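How do you build a hand?

Your hand has 27 bones. A robot hand can get by with just two fingers! Thijs Bakker designed one called Prenis to hold and steer himself, and he put it together at the Landon shared workshop. 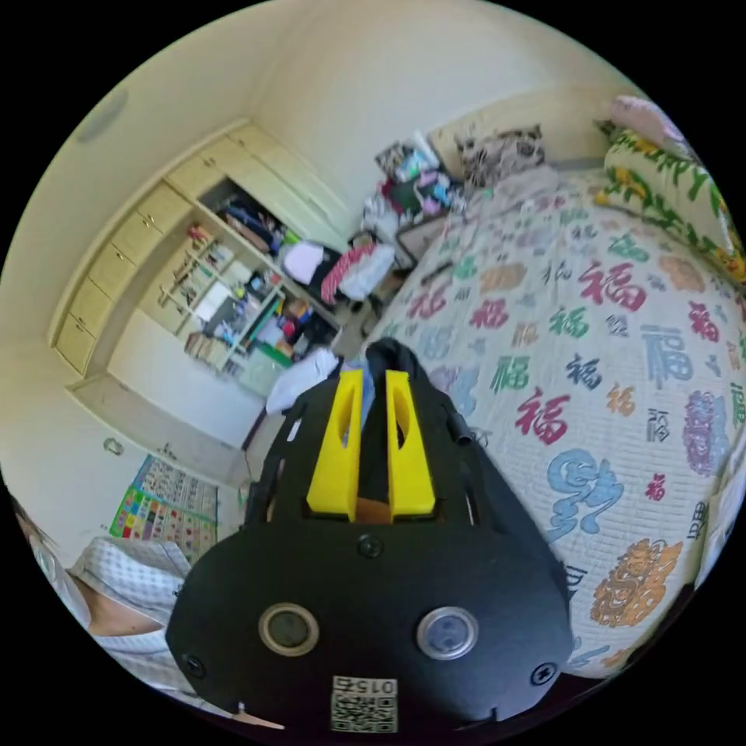
Robots find soft things tricky. A block keeps its shape, but cloth flops and folds every time you touch it. Slots help a finger bend a little, so it can hug what it grabs. Look at the two yellow fingers with the dark cloth between them. Can you spot the long slots?

Thijs printed 182 test parts before he was happy (wow!). His favourite colour won in the end.

Try it yourself: pick up a sock using only your thumb and one finger. Now try a marble. Which was harder?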